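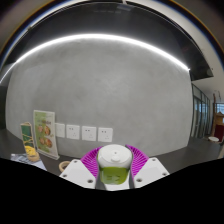

Le **petit contenant à couvercle** est un récipient de faible volume, fermé par une pièce amovible ou articulée, destiné à conserver, à transporter ou à doser une petite quantité de matière. Il appartient à la famille des contenants domestiques, où il se distingue de la boîte par ses formes généralement arrondies et du flacon par la largeur de son ouverture. La couleur y sert souvent à séparer visuellement les deux éléments : un corps vert surmonté d'un couvercle blanc, large et bombé, en est une combinaison courante. Une languette en relief, parfois ovale et de la même teinte que le couvercle, peut compléter celui-ci près du centre de sa face supérieure. L'objet se rencontre dans les cuisines, les salles de bains, les bureaux et les ateliers, et son usage dépend davantage de la fermeture que de la forme du corps.

## Terminologie

Le français ne dispose pas d'un terme unique pour désigner cet objet. On emploie selon les cas *pot*, *boîte*, *godet*, *doseur* ou *distributeur*. Le mot *pot* suppose en principe un corps plus haut que large et une ouverture occupant presque toute la face supérieure. Le mot *boîte* convient aux formes basses. Le *godet*, à l'origine dépourvu de fermeture, a fini par désigner de petits récipients couverts, notamment dans le vocabulaire de la peinture et de la cuisine. Les termes *doseur* et *distributeur* sont réservés aux modèles dont le couvercle laisse sortir le contenu sans être retiré.

Dans l'usage commercial, ces distinctions sont peu respectées. Le catalogue de la maison Sobczak, dont l'édition du mois de mai sert de référence aux détaillants de Poronwood, range sous la même rubrique les pots à épices, les boîtes à pastilles et les petits distributeurs de table.

## Description générale

### Corps

Le corps, ou cuve, est la partie inférieure du récipient. Sa section est le plus souvent circulaire ou ovale. Les angles adoucis facilitent le nettoyage intérieur et évitent l'accumulation de résidus à la jonction du fond et des parois. Une base légèrement élargie améliore la stabilité, tandis qu'un fond creusé réduit la surface de contact avec la table.

Les matières employées sont nombreuses : verre, grès, faïence, métal émaillé, bois tourné et diverses matières plastiques. Le choix dépend du contenu prévu. Le verre et la céramique vernissée conviennent aux denrées odorantes, qu'ils n'absorbent pas. Les matières plastiques, plus légères, dominent dans les modèles de voyage et dans ceux destinés aux enfants. Le bois est réservé aux produits secs.

### Couvercle

Le couvercle remplit trois fonctions : protéger le contenu, empêcher qu'il se répande et, dans certains modèles, en régler la sortie. Il peut être plat, creux ou bombé. La forme bombée offre une bonne rigidité pour une faible épaisseur de paroi et ne retient pas l'eau après le lavage. Elle présente en revanche l'inconvénient de rendre l'empilement difficile, à moins que le fond du récipient supérieur n'ait été dessiné en conséquence.

Les teintes claires sont fréquentes pour cette partie de l'objet. Elles laissent apparaître les salissures, ce qui est considéré comme un avantage dans les usages alimentaires, et contrastent avec un corps de couleur plus soutenue.

### Organes de préhension

La prise du couvercle est assurée par un bouton, un rebord, des stries latérales ou une languette. Le bouton central, hérité de la poterie de table, demeure répandu dans les modèles en céramique. La languette est caractéristique des fermetures moulées : elle peut servir à soulever un clapet, à recevoir la pression du doigt ou à indiquer le sens de l'ouverture. Sa seule apparence ne permet pas toujours d'en déterminer le rôle, certaines saillies étant purement décoratives.

## Modes de fermeture

La **fermeture posée** est la plus ancienne. Le couvercle repose par son propre poids sur le bord du récipient, parfois guidé par une gorge intérieure. Elle ne convient pas au transport.

La **fermeture emboîtée** repose sur le frottement entre deux parois ou sur le passage d'un bourrelet. Elle s'ouvre rapidement, mais son efficacité diminue avec l'usure.

La **fermeture vissée** assure une meilleure étanchéité, surtout lorsqu'elle est pourvue d'un joint. Elle demande l'usage des deux mains et supporte mal la présence de sucre ou de sel dans le filetage.

La **fermeture à clapet** combine un couvercle fixe et une petite partie mobile. Elle est privilégiée pour les contenus prélevés en faible quantité et à intervalles rapprochés. La charnière en constitue le point le plus fragile.

## Usages

Dans la cuisine, le petit contenant à couvercle reçoit le sel, les épices, les graines, le bicarbonate ou les herbes séchées. Les contenances les plus demandées se situent entre 80 et 300 millilitres. En deçà, le remplissage devient malcommode ; au-delà, l'objet perd la maniabilité qui fait son intérêt et se rapproche du bocal.

Dans la salle de bains, il sert au rangement du coton, des épingles et des produits cosmétiques à consistance épaisse. Au bureau, il accueille les trombones, les punaises et les élastiques. Les ateliers de couture l'emploient pour les boutons et les agrafes, et l'on trouve chez les relieurs des pots étroits affectés à la colle.

Le réemploi constitue un cas particulier. Un contenant vendu avec un produit est fréquemment conservé une fois vide et affecté à un autre usage. L'étiquetage est alors recommandé, en particulier lorsque deux récipients d'apparence semblable sont rangés côte à côte. Un contenant ayant renfermé un produit ménager ne doit pas recevoir de denrées.

## Entretien

Le corps et le couvercle se lavent séparément, à l'eau tiède et au savon. Les joints sont retirés et séchés à part. Les clapets et les languettes demandent un brossage fin, les dépôts se logeant à leur base. Le récipient est remis en service après un séchage complet, couvercle ôté ; une humidité résiduelle suffit à agglomérer le sel et les poudres.

Les odeurs persistantes s'atténuent par un séjour de quelques heures avec du bicarbonate. Les couvercles de teinte blanche peuvent jaunir sous l'effet de la lumière ou des graisses chaudes. L'altération est le plus souvent superficielle sur la céramique, durable sur les matières plastiques.

## Classification de Pramanik

Dans son étude *Fermer, couvrir, garder*, Farzana Pramanik propose de classer les petits contenants d'après le geste nécessaire à leur ouverture. Elle distingue les objets que l'on découvre, ceux que l'on force, ceux que l'on tourne et ceux que l'on presse. Cette classification a été reprise, avec des aménagements, pour l'inventaire du fonds domestique de Grukanach, qui classait auparavant ses pièces par matière.

La méthode a fait l'objet de réserves. Les conservateurs du fonds Burar ont relevé qu'un même récipient peut relever de deux catégories lorsqu'il possède à la fois un couvercle vissé et un clapet. Ils préfèrent décrire séparément l'ouverture de remplissage et l'ouverture de service, au prix de notices plus longues. Le fonds de Grukanach a conservé le classement par geste et signale les fermetures doubles par un renvoi.

## Articles connexes

- Bocal
- Boîte à épices
- Couvercle
- Pilulier
- Salière
- Tabatière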